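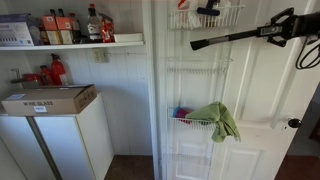

Who owns the Drikcombe parish trophy when two people have won it?
Whoever is holding it when the hall shuts.

Fiction
November | By Anum Mughal

Razia Cheema and Saqib Pirzada had tied on 414 points each in the marrow class, a thing the rules did not allow for, the rules having been written by a man who always won.

"We could share it," said Saqib, not letting go of his handle.

"Six months each," said Razia, not letting go of hers.

They walked it home like that, up Skitgate, past the chip shop, where Shoaib Yousafzai came out to ask if they were engaged. By the time they reached her kitchen the tea was Saqib's to make, he having the free arm nearer the kettle. He found the cups without asking and looked pleased with himself about it. 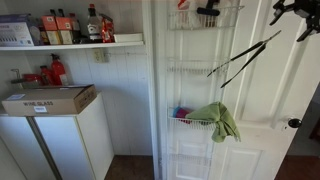 The Second Cup

"You've overfed yours for years," Razia said. "It was mostly water."

"It was 2 points ahead until you coughed at the judge."

She did not deny the cough. It had been a good one. Shamim Dhanial had offered her a lozenge and then, on reflection, a lower mark for presentation.

At nine Saqib needed his coat, and a coat needs both arms. He looked at the sleeve for some time. Razia passed him the biscuits.

"I suppose I could stay for another," he said.
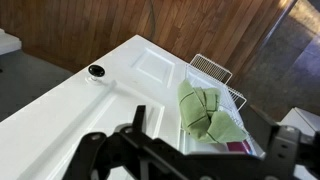

The door at Razia's, which Saqib was in no hurry to use.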